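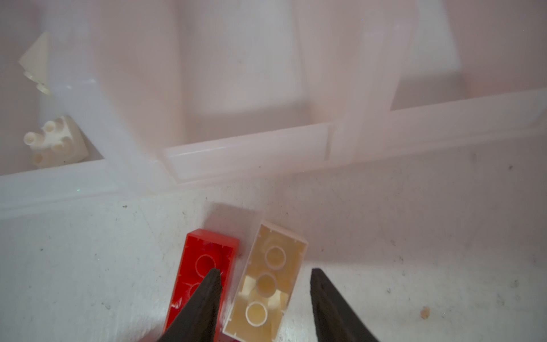 Many shop owners in Toledo will answer that a toy is a simple product, and that the difficult goods are medicines and food. One of them, who has sold toys for 21 years, put it to us this way: a child is happy, the parent pays, and the box goes out of the door. Why should students of trade spend a full chapter on it?

Chapter 4
The Trade in Small Plastic Goods

We begin with this objection because it is a common one, and because it is partly right. A building brick has few parts. It does not spoil, it needs no cold room, and it can wait on a shelf for years. But the simple product often has a complicated market behind it. The same brick may be sold new in a closed set, sold by weight at a flea market, rented by a kindergarten, or given from an older cousin to a younger one. Each of these ways has its own price, and in two of them no shop takes part at all.

In Chapter 3 we studied goods which are used up, such as soap and flour. The buyer of flour must come back soon. The buyer of a durable toy does not need to come back, and this is the main problem for the seller. If the product is good, it stays in the family for a long time and competes with the new product of the same maker. Economists call this the problem of the durable good. In this book we will mostly use the shorter term, the long-life problem.

4.1 Three towns, one product

The chapter follows the trade in three places. Toledo has large stores with wide parking lots, and also a lively second-hand trade in church halls and garages. Vudska is a river port where most toys arrive by boat in spring, so prices are lowest in May and climb until the winter holidays. Duramia is a mountain district with no toy store. Families there order from a catalog or travel 60 kilometers to the nearest market.

The supplier in all three places is the same company, Rostex, which makes plastic household goods and toys. Its basic set contains 900 pieces and is sold at one factory price. What the family finally pays is very different from town to town, and the student should try to guess the reasons before reading further. Transport is one of them, but it is not the largest.

4.2 New and used

A used brick does the same work as a new one, provided that it still holds. For this reason the price of used bricks depends less on age than on sorting. A mixed bag is cheap. When the seller has washed the pieces and divided them by color or by size, the same bag can bring 2 times the money. The difference is the payment for labor, and in Vudska a small number of households earn a part of their income from this work in the winter months, when the port is quiet.

Please note that this income does not appear in the official trade figures of the town. We return to this question in section 4.5, where we discuss what is counted as trade and what is only counted as help between neighbors - the line between them is not always clear, and the tax office and the families often draw it in different places.

4.3 Words to know before you continue

Durable good: a product that gives service over a long period.
Resale price: the price a used product brings when it is sold again.
Factory price: the price the maker asks from the store, before transport and tax.
Sorting premium: the extra money paid for goods that are already cleaned and divided.

Readers who have not worked with price tables should first repeat the exercise at the end of Chapter 2. The tables for Duramia are longer than the others, as catalog prices and market prices are given in separate columns.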